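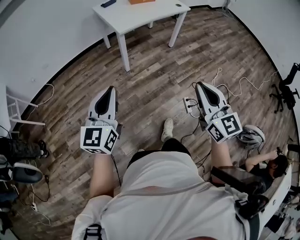

The back room at Jullstead: plank floor, white table, white chair.

WANTED: PEOPLE TO PUT A SMALL ROOM IN ORDER

Jullstead is looking for 11 people to come in and tidy. You read that right. We will give you a room, a white table, a chair or so, and a heap of things that have no business being where they are, and you will put them wherever you think they belong. Then you go home with $43 and the next person gets the same mess, freshly restored by Gopinath, who has a gift for it.

What you'd be doing

Clearing and resetting the table. Coiling stray cables. Putting small items back in their boxes, including the ones that never quite fit again once they've been opened. Moving the chair out of the way, and then back. Sessions run 60 minutes with a break whenever you ask for one.

Who we want

Adults who can stand, bend and kneel for most of an hour. Tidy people are welcome. So are the other kind, and we are short of them, as they tend to lose the form. You don't need experience. If you have strong views on how to fold a towel, bring them, but please don't correct the person before you.

What to wear

Sneakers and whatever you'd clean house in. Shorts and a hoodie will do nicely. The floor is planks, so no heels.

Where and when

Jullstead, 62 Falleck Street, second floor. Street parking is a matter of luck. Sessions are mornings only. Apply by March 6, 2002.

To apply, leave your name and a daytime number with Nia Parry at the front desk, or drop a note in the Plorik mailbox downstairs (we share it, they're used to us). Tell us which mornings you can make and whether you've taken part before. February people may come back once.

Pay is by check, at the end of your session.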